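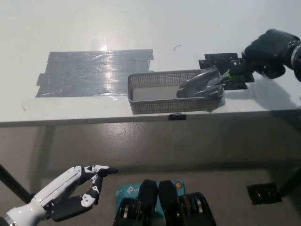 A garden trowel and its basket.

Kids' Corner > Tools and Tidying
Reading time: 2 min

A trowel is a small hand tool for digging. Its metal scoop is called the blade. Gardeners at the Brukeck Learning Garden use trowels to plant bulbs and lift seedlings.

Small tools are easily lost in tall grass. Children are asked to return each one to a basket after use.

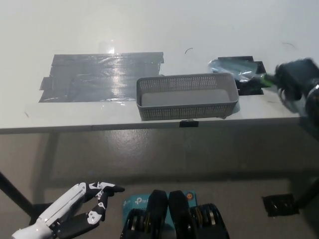 Why do baskets have holes?

The holes let air pass through the sides. They also let crumbs of dry soil fall out. A basket with holes weighs less than a solid one of the same size. 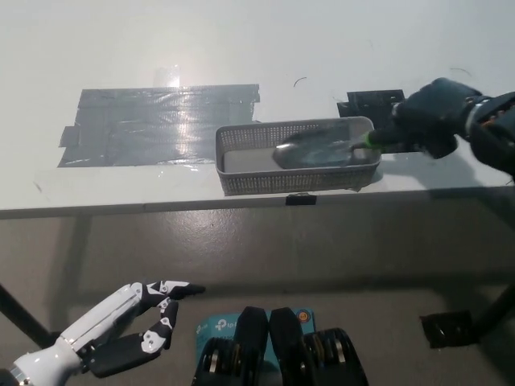
Before a trowel is put away, the soil should be brushed from its blade. Damp soil can cause some metals to rust. An adult should check any tool that has a sharp edge.

10 comments | 973 shares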